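This site uses cookies to remember your settings. Accept | Manage choices

Lirimar Mesh Router by Daline

June | By the Farkas equipment desk
3 min read

The Lirimar is the router we have been hoping Daline would make for a long time, and now it's on our shelves! It's a home and small office mesh router, sold one unit at a time, and you can run it alone or pair it with more of the same. Every unit is identical, so there is no "main" box and "satellite" box to mix up when you move house.

The case is a plain square, 146 mm on each side, with rounded corners and a matte finish that doesn't collect fingerprints. It sits flat or hangs on a wall with the bracket in the box. All the antennas are inside.

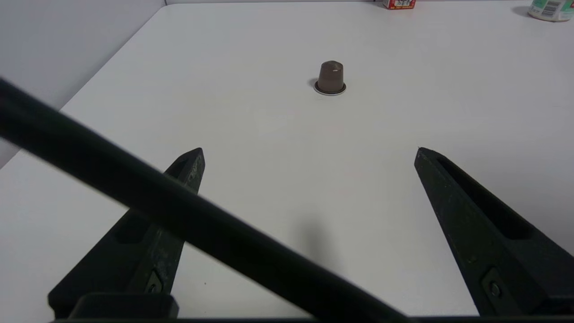 A coffee capsule on a white tabletop, rim down.

Speed and coverage

Combined wireless speed is rated at 2304 Mbps across both bands. As with any router, that is the total the radios can handle and your own laptop will see a share of it. What we love is how it behaves on ordinary plans. On our 300 Mbps office line, a laptop in the back stockroom gets nearly the full plan, and that stockroom has a brick wall and a row of metal shelving in the way. Our old router barely reached the door.

The Lirimar picks the band for each device by itself. If you have an older printer or doorbell that gets confused by this (we have one of those printers), you can turn on a separate 2.4 GHz network in the app and leave the rest alone.

Wired ports

There are two Ethernet ports on the back, and either one can take the line from your modem. The router works out which is which. Two isn't a lot, and if you have a desktop, a game console and a TV all on cables you'll want a small switch. Any plain gigabit switch will do. When you pair units, you can also join them by cable, and if the house is already wired we'd do it that way every time.

Setup

Plug in the Lirimar, connect it to the modem, open the Sternura app and follow the steps. You give the network a name and a password, the router updates itself, and the light on top goes from orange to steady white. The update is the slow part, so don't pull the plug while the light is blinking. Guest access, school-night pauses and site filters are all in the same app, under People. Filters can be set for one child or for the whole house, and there's no monthly fee for any of it.

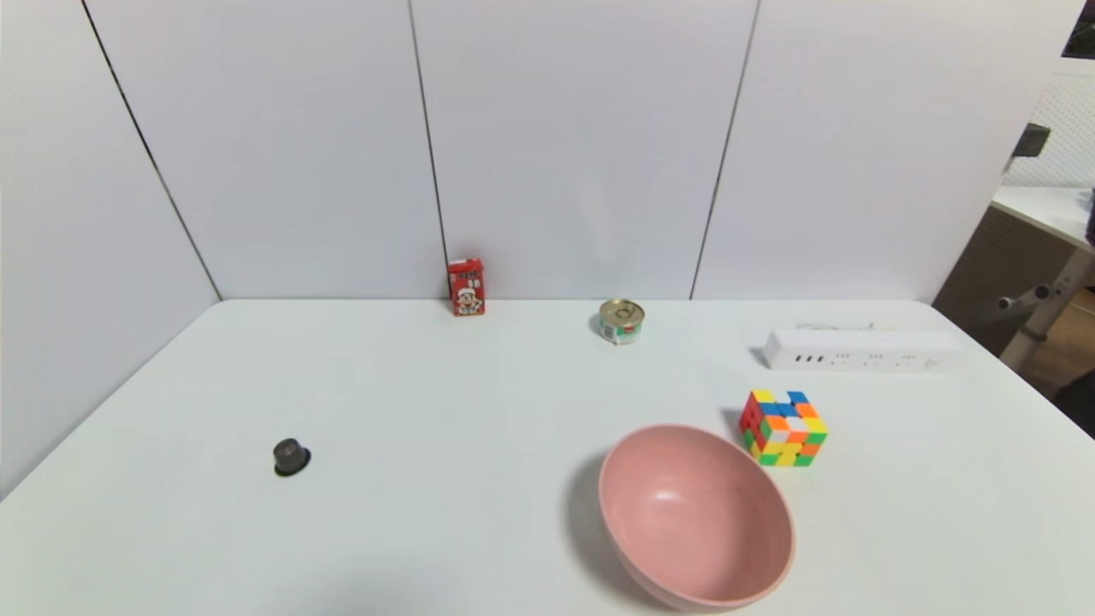
Placement makes more difference than any setting in the app. Put the Lirimar out in the open, at table height or higher, as near to the middle of the home as your modem cable allows. Closets and the space behind a TV are the worst spots. The power adapter is on the wide side, and it will cover the next outlet on some strips, so check the spacing first. A white power strip laid flat toward the back of the table, like the one in the photo, is a nice way to get power to a router without stretching the cord. Keep drinks well away from the vents – the case is open underneath and has no protection from spills.

In the box

Lirimar router
Power adapter with 6-foot cord
One short Ethernet cable
Wall bracket and screws
Quick start card

Works with any cable or fiber modem that has an Ethernet port. It does not replace the modem, and it has no phone jack. If you get home phone service through your internet provider, keep their box for that and connect the Lirimar to it.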